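The Week I Gave Up Bread

My nutritionist, Lenka Hájek, has a voice like warm oatmeal, which is unfair, as oatmeal was the second thing she took away from me. Bread was the first. "Just until August," she said, and handed me a notebook with Hotar Clinic stamped on the front. I was supposed to write down everything I ate and how I felt after.

Day one: eggs, fine. Day two: eggs, less fine. By day three I was writing letters to rye.

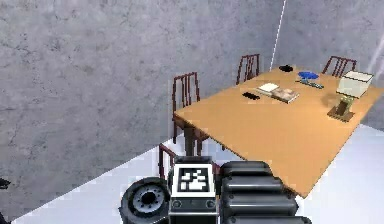 My sister Beatrice thought the whole business was nuts (she'd have put it stronger, but her kids were listening). She drove in from Ruterville with a seeded loaf from Avotiņš, the good bakery, still in the paper. I've got four chairs with tall slatted backs and she picked the one at the end of the table, like a judge. "Does your stomach still hurt?" she asked. I said no. "Are you happy?" I said I'd had 342 calories of turkey for breakfast and please don't ask me that!

She cut one slice anyway and buttered it right to the corners. We both looked at it for a while.
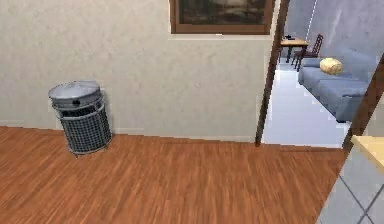

The trash can, lid a little crooked.

I ate it, of course I did. Then I opened the notebook and wrote: rye, one slice, felt wonderful. An hour later I added a second line, in much smaller writing, and called Lenka.

"Oh good," she said. "Now we know something. What kind of butter?"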